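11. Labelling gift boxes

The Wovgate guide says a paper band stays put on any carton. We have our doubts, so check each one before it goes in the Hendine hamper.

1. Lay the box flat, printed panel up.
2. Wrap the band near one end, clear of the product name.
3. Sign it at an angle in dark ink, and keep it small.

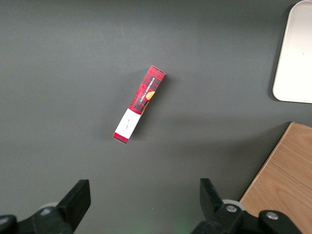
Fig. 2. Vanilla shortbread box with signed white band.

Note: "Quick-dry" pens are supposedly smudge-proof. Give the ink a few minutes anyway.

Caution: Don't tape over the ingredients or best-before date, whatever colour the tape. Clear tape isn't always that clear.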